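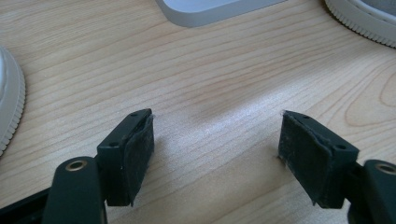 A desk at the Mestis office.

Tenants' Advice Line: progress report to the Biltance Fund
Period: July to October
Prepared by Aurelia Ilie, service manager

1. Summary

The advice line has now run for a full four months from the Mestis office. We closed 400 cases in the period, which meets the target in the grant agreement. Demand for help with damp and repairs was higher than planned and demand for help with deposits was lower. Spending is on budget except for interpreting, covered in section 4.

2. Casework

Repairs and damp made up the largest group of cases, followed by rent arrears and notices to leave. Most repairs callers had already reported the problem to their landlord at least once and had nothing in writing. We now send every repairs caller a template letter on the same day and ring back after 15 working days. Hường Lương set up the ring-back list in August and keeps it up to date.

Arrears cases take longer. A typical case needs a budget sheet, a benefits check and two or three calls to the landlord's agent. Thịnh Đỗ has taken on most of these. He has agreed a named contact at Vorkeo, the agent for several of the larger blocks, and replies from them now come within the week.

We referred 60 callers to a solicitor. The referral form was too long and callers were dropping out before finishing it. It was cut to one side in September.

3. Staffing and training

Kyung-tae Hyun joined as a part-time adviser in August and finished his induction in September. He is taking calls under supervision until his first file review. The evening session, 5.30 to 7.30, was covered throughout apart from two evenings in August when the phone system was down.

All advisers attended the refresher on notice periods. The arrears refresher was postponed by the trainer and has been moved to the next period.

4. Money

Interpreting is overspent. We budgeted for short calls and many have needed a second appointment with documents to go through. Sơn Cao has asked Khổng, our interpreting supplier, for a half-hour rate. If they agree, the overspend should be made up by the end of the year. If they do not, we would like to move the unspent travel money across, and ask for the Fund's consent to that.

5. Problems

The old case system does not let us record more than one issue per caller. Figures for deposits are probably too low as a result. The new version is due next month and 8 fields have been added at our request.

6. Next period

Hold the postponed arrears refresher.
Complete Kyung-tae's file review.
Move open cases to the new system.
Send the Fund a revised interpreting forecast.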